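I have been trying to learn the piano at forty-six, and I am in a position to tell you that my left hand is an idiot. My right hand is doing its best. The left one just sort of hovers, like a guest who doesn't know where to put their coat.

It started with the keyboard my sister was getting rid of (a Zullow, full-size keys, one of the low ones sticks when it's muggy). I thought I'd poke at it for a week and then sell it on. Instead I've ended up with a teacher! She's called Daiane Falcão, she lives two streets away, and she has the patience of a heron. I go on Thursdays after work and come out with my shoulders up by my ears.

We're on a little waltz at the moment, by someone called Vieira, and the first page is fine. Lovely, even. Then you turn over and the left hand has to jump, and that's where I fall off every single time. Daiane made me play those 2 bars on their own, 100 times over the week, at a speed so slow that my husband asked if I was tuning it. I did nearly 100. I'm counting it.

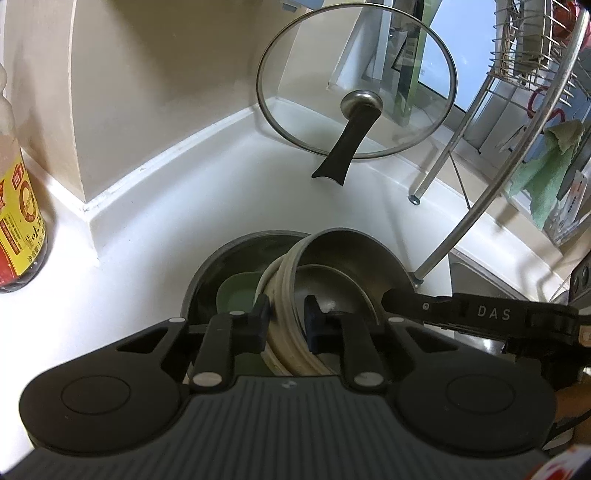
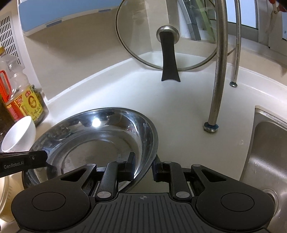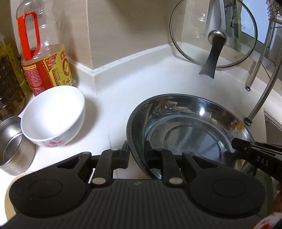 Kitchen things, metal basin included.

What I hadn't expected is how tired it makes me. Twenty minutes of practice and I need a sit-down and a biscuit — I used to think musicians were being dramatic about that. I've also started hearing left hands everywhere. There was a pianist in the café on Saturday and I didn't take in a word my friend was saying, I was too busy watching his little finger.

My other news is that I've bought a proper stool, after 3 months on a dining chair with a cushion on it. It goes up and down and squeaks on the way up. Daiane says my wrists look better already, though she may have been being kind, she'd just heard me do the second page.

She wants me to play at her pupils' get-together before Christmas. The other pupils are mostly about nine. I've said I'll think about it, and I've gone back to page one for a few days to cheer myself up.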